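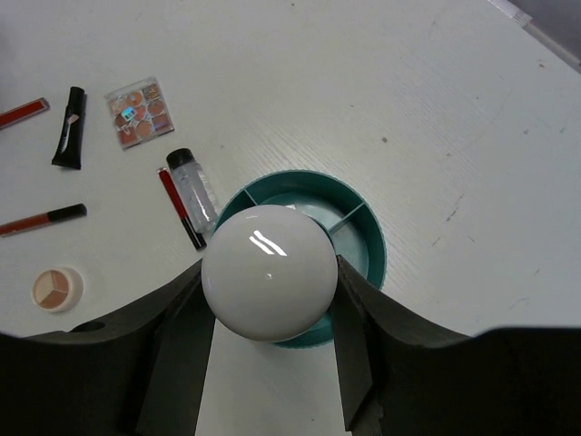 How often should the filter cartridge in the Pusik countertop water unit be replaced?

Replace the cartridge every 9 months, or when the indicator stays amber after a reset, whichever comes first. Households with hard water should expect to replace it sooner.

Search this manual Enter keyword or part number Go

4.2 Replacing the cartridge

Parts needed: one Gamumari cartridge, part 647, with the O-ring supplied in the same bag. Cartridges from the older Clusgate series have a shorter neck and will not seal.

CAUTION: Close the inlet valve before opening the housing. The housing holds line pressure until the relief button is pressed.

1. Turn the inlet valve clockwise until it stops.

2. Open the dispensing tap and let it run until the flow ends. Leave the tap open.

3. Press and hold the red relief button on top of the housing for 12 seconds.

4. Place a towel under the housing. A small amount of water will remain in the bowl.

5. Turn the bowl counterclockwise with the wrench supplied. Do not use pliers or a pipe wrench on the bowl.

6. Pull the old cartridge straight down and discard it. Remove the old O-ring from its groove.

7. Wipe the groove with a clean, damp cloth. Check it for grit and for nicks in the plastic. A nicked housing must be replaced (see 6.1).

8. Coat the new O-ring lightly with silicone grease and seat it in the groove. Petroleum jelly will swell the rubber.

9. Push the new cartridge up into the head until it clicks.

10. Screw the bowl on by hand until snug, then turn it a further quarter turn with the wrench.

NOTE: Overtightening is the usual cause of a cracked bowl — stop at the quarter turn even if the marks do not line up.

4.3 Flushing

Open the inlet valve slowly with the tap still open. Air will spit from the tap at first. Flush the unit for 12 minutes and discard the water. Gray or cloudy water at this stage is carbon dust and is harmless to plumbing.

Close the tap and check the joint between bowl and head. If it drips, close the valve, relieve the pressure, and repeat steps 5 through 10.

4.4 Resetting the indicator

Hold the reset key until the light blinks green, then release it. On units with the Shawky display, select Filter, then New, and confirm.

Do not connect the unit to a supply over 40 °C. Hot water damages the cartridge and voids the warranty.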